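4.3 Handling cloth and other soft items

This section applies to any Gratard arm fitted with the Nolia two-finger gripper. Read it with section 4.1 (work area) and section 4.2 (stopping the arm). The site supervisor must sign off the checks below before the first cycle of each shift.

Before you start

1. Press the emergency stop and confirm that the arm holds its position. Reset it from the pendant only.
2. Walk the full reach of the arm. Move loose cables, power boards and small equipment out of the path of the gripper and out of the path of anything hanging from it.
3. Check the finger pads for lint and wear. Replace both pads together.
4. Set grip force to level 3 for towels and garments. Do not go above level 4 with any textile.
5. Set travel speed to Reduced and confirm the amber light is on.

NOTE: The arm's keep-out zones are worked out from the gripper alone. A held cloth can hang well below the fingers, and the controller does not allow for it. Add the longest hanging length of the item to every lower limit.
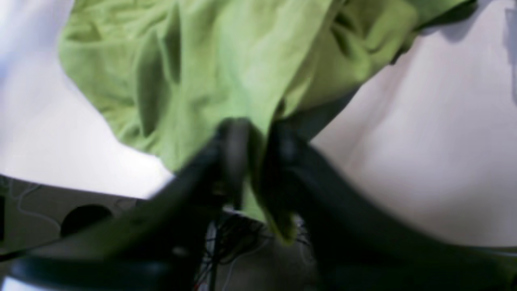
6. Pick from the middle of the item where you can. A corner pick leaves the most fabric hanging and is the usual cause of snags.
7. Lift straight up until the trailing end is clear of the surface, then pause before moving sideways.
8. If fabric catches on a cable or fitting, stop the arm. Open the fingers from the pendant and free the item by hand once the arm is locked out.

CAUTION: Never pull on fabric while the fingers are closed under power. The gripper reads the tug as slip and will tighten – this can trap fingers.

CAUTION: Drawstrings, straps and loose threads must be tied or removed. Items with metal fasteners go to the Bredix tray for manual handling.

After the shift

9. Park the arm, isolate the power and colour-tag the switch.
10. Record snags, dropped items and stops in the Heiskanen log, including those that caused no damage. Keep entries for 90 days.

Changes to force or speed limits need written approval from Minttu Koivisto.

Section revised 2026-02-03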